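## Chapitre 4 – Préhension et dépose d'objets de formes variées

La démonstration qui sert de fil conducteur à ce chapitre a été observée le 2019-04-25 à l'atelier Kakthorpe, lors d'une journée portes ouvertes. Seija Salminen y présentait une tâche de dressage : prélever des aliments factices, puis les déposer dans une assiette. Les objets diffèrent par la forme et par l'orientation – deux paramètres traités séparément aux sections 4.2 et 4.3. 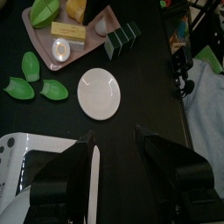

*Figure 4.1 – Poste de dressage vu depuis le poignet du robot : plateau d'aliments factices, feuilles vertes posées sur la table, assiette vide.*

Le choix du point de saisie dépend d'abord de la géométrie. Un bloc rectangulaire offre deux faces parallèles ; un objet ovoïde n'offre que des contacts ponctuels et tend à pivoter lors du serrage. Les pièces plates, telles que les feuilles, imposent une approche proche du plan de travail et donc une marge de collision réduite.

On admettra dans la suite que la position de l'assiette est connue. Le cas contraire est traité au chapitre 5, à partir des notes de Kalevi Kiiskinen.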